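Last updated: Sat 20 June
Reading time: 2 min

3.2 Where dishes wait

Drying is the part of dishwashing that people describe least and argue about most. Our 90 participating households kept a diary of everything placed in or near a dish rack, and the diaries came to 3614 entries. Tierney and Seyoum coded them separately, then met to quarrel over what counts as "near." We settled on any surface a person could reach without moving their feet.

The rack itself was used with surprising restraint. Many diarists put two bowls in it and set the rest down alongside, as if the remaining slots were being kept for guests. Figure 4 has this arrangement: a pink bowl and a checkered one upright in the lower tier, more dishes on the surface to the right, and the upper basket doing very little for its keep. Packets of food also drift into the area. We coded these as "visitors," a term Conneely dislikes and has asked us to say so.
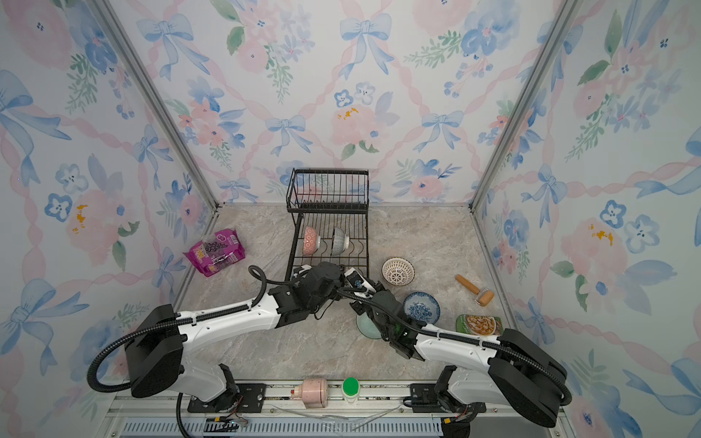

Figure 4. Two-tier wire rack with bowls in and beside it. Snack bag at left; small roller and flat food package at right.

3.3 Patterned bowls and the matching problem

Diarists who owned bowls in several patterns rarely stacked them by pattern. Size came first, then whatever was closest to the hand. Asked about this in July, one respondent told us that her floral bowls "know where they live," though her diary has them in 2 different cupboards and, for one week, on top of the fridge. Plates caused less trouble. They were leaned against something, usually something less stable than the plate, and left there until the next meal called for them.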